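Skido: guardar juguetes de peluche en una caja de tela

Versión 5 de la ficha, revisada en agosto por Eilif Strand

Resumen

Skido es una colección de grabaciones sobre una tarea de casa muy simple: recoger peluches de una mesa y ponerlos dentro de una caja blanda. Contiene 3756 secuencias, de las cuales 1884 llevan anotación de cada objeto. El español no es mi lengua materna, pido disculpas por los errores y agradezco las correcciones.

Objetos

Los peluches tienen formas de fruta, de animal y otras más irregulares. Hay 40 en total. Las etiquetas cosidas no se cortaron, y por eso aparecen en la anotación como parte del juguete. El nombre de cada objeto está en el archivo objetos.csv, con el color principal y el tipo de superficie (lisa, con bultos, con pelo).

La caja es de tela, abierta por arriba. Como sus lados ceden un poco, el borde no siempre queda recto. Para medir la altura usamos el punto más bajo del borde.

Mesa

La mesa se cubre con una tela azul. No la planchamos entre una secuencia y otra, así que las arrugas cambian.
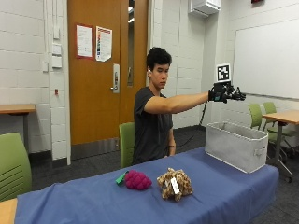 Un juguete se considera guardado cuando está entero por debajo del borde. Si una parte queda fuera, se anota «parcial».

Carpetas

modeck/ secuencias con anotación
pradeto/ secuencias sin anotación
tangen/ lista de objetos y medidas de la caja

Problemas conocidos

En pradeto/ faltan algunos nombres de objeto. Los completaré en la versión siguiente.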